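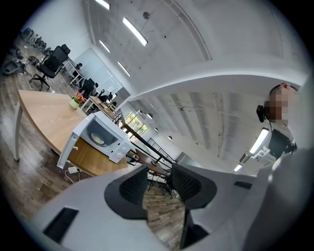

Wed 17 November

Microwave again all day. I did the door with the hand gripper, open and shut, and the plate inside in the afternoon. Got 80 good ones before we packed up. Two were thrown out for going too fast, both mine, both just after lunch.

Waraporn Chaiyaporn showed me how to come at the door from lower down so the fingers stay in view the whole way. Slower, but my wrist hurts less. She wants the dials started tomorrow, top one first.

Sernum rang to ask for the count. I told them 414 for the week so far and they seemed happy enough.

Missed the early bus to Trorlow and had soup when I got in. Must take the other shoes tomorrow.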